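Sandwich Assembly Cell: Frequently Asked Questions
Gokosier Food Automation, Skostholm site
Page reviewed Mon 22 September

Who may set up the cell?
Operators who have completed the site induction. New operators should contact Rajkumari Shakya to arrange a place.

How should the table be laid out before a run?
The tray is placed lengthwise in the center of the table, between the clear dividers. The vegetable container goes at the far end of the tray, with purple cabbage on the left and shredded lettuce on the right. Tomato slices are stood upright in the upper left section and the sesame bun in the upper right. Sliced meat belongs in the lower right section.

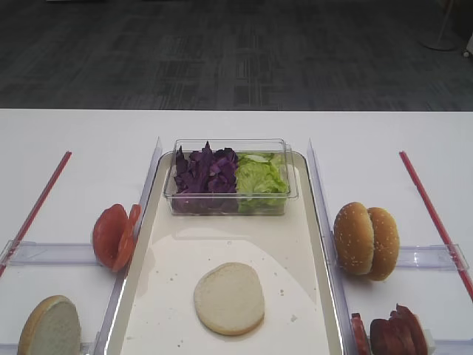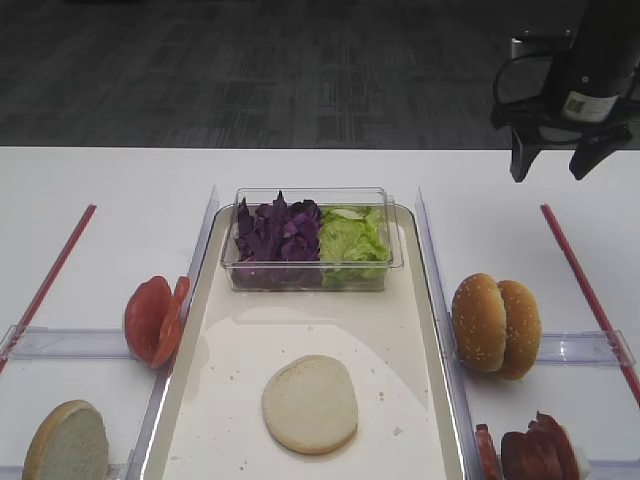 Table layout at Skostholm. The arm and gripper appear in the second picture only.

Where does the first bun half go?
On the tray, below the vegetable container, with the cut side up.

May the red rods be moved?
No. They mark the outer limits of the work area. If a rod has shifted, stop the setup and notify the cell lead, Sushil Tiwari.

How often is the tray cleaned?
At the end of every shift, and whenever crumbs have collected near the bun position. Dividers are wiped with a soft cloth. Abrasive pads scratch the acrylic and must not be used.

When are the gripper fingers checked?
Every 500 cycles. Fingers are replaced at 900 cycles, or sooner if wear is visible. Both fingers are always replaced as a pair.

What should be done if the arm stops during a run?
Press the stop button, wait for the amber light, and record the fault code. Code 138 indicates a gripper fault and must be referred to Beca Bowen in Maintenance. Operators should not restart the cell after this code.

Where are spare dividers kept?
In cabinet 2, next to the Vinia supply shelf.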